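Search this site
Enter keywords
Go

Repair Corner: The Drawer of Shame

9/11/24

Over the summer we asked readers of the Andarton newsletter what was broken in their homes and how long it had been that way. We got 177 replies, which is more than we got for the parking survey, and people here have strong feelings about parking.

The winner, if that's the word, is a toaster on Skovum Road that has been held down with a butter knife for 29 years. Second place goes to a Weline desk lamp that works only when the phone book is leaning on it. The owner would like it known that she has kept the phone book for this purpose and is not a hoarder. We printed this as requested.

Most of the list was smaller stuff: loose knobs, dead doorbells, zippers that gave up in the middle of a trip. Plenty of people said they own the tools for the job. They just can't find them, having put them somewhere safe. Several have bought the same screwdriver three times, and I will admit to being one of the several.

So the repair table is back at the Hartono building for the rest of September, Saturday mornings from nine until the coffee runs out. Bring one item per person, please. Last year a man arrived with a wheelbarrow, and the line behind him has not forgotten it. 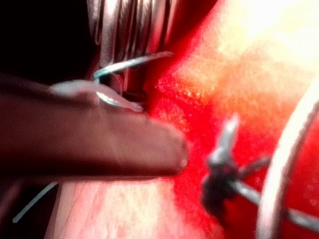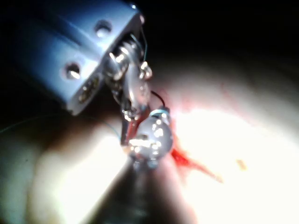
Parts are on you, but the help is free. If your thing plugs in, bring the cord too – you would be amazed how many cords stay home. Clocks are welcome. Printers are not, and we won't be discussing it further.

The jar by the door took in $934 last year, and most of that went on solder, glue and a new kettle to replace the old one, which broke and which we could not fix. The lot behind the building holds 50 cars if everyone parks between the lines. See the parking survey for how that usually goes.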